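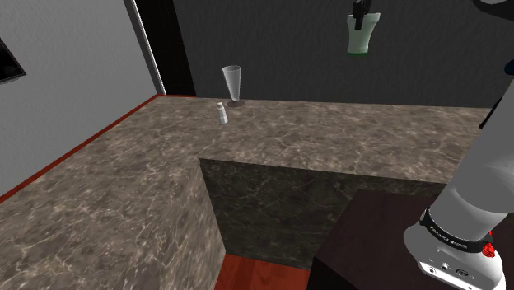
Office of Applied Robotics and Instructional Technology, Pekirville Technical College

In September the college will begin offering Andier, a simulation package for household manipulation tasks, to outside laboratories and training programs. The package places a Franka Emika arm in a virtual kitchen with a marble counter and allows users to practice with cups, glasses and other small items before they book time on hardware. The Office spoke with Nesrin Ağca, who leads development, and Évan Picard, who manages the service.

Ms. Ağca explained that the kitchen was chosen after a review of what students found most difficult. "They could stack blocks by the second session," she said. "Give them a tapered cup and a stemmed glass on the same counter and the error rate went up at once. We wanted a room where those errors cost us no glassware."

The current release contains 162 task layouts, grouped into five levels. Each layout can be reset, replayed at reduced speed and exported as a log of joint positions. Mr. Picard noted that the logs have proved more popular than expected. "Instructors grade from them," he said. "We had planned them as a support tool for our own staff, and they are now part of the standard license."

Asked about the limits of the package, Ms. Ağca was direct. Contact between the fingers and thin rims remains the weakest part of the model, and users should not assume that a grip setting tuned in Andier will carry over unchanged. "The rim of a cup is a hard case for us," she said. "We publish our friction values so that people can dispute them, and two groups already have." Liquids are not supported.

Two forms of access will be available. The first is a hosted account, which runs in a browser and requires no local installation. The second is Siqueira, a site license for institutions with their own servers, which includes four days of instructor training at the Jikley Building. Mr. Picard expects most colleges to start with the hosted account. "A class of some eight students can share one without much waiting," he said. "Past that, I would talk to us about the site license."

Pricing will be released with the final version of the user guide. Existing partners will keep their present terms through the end of the academic year – requests for changes should be made in writing to the Office.

April 14, 2025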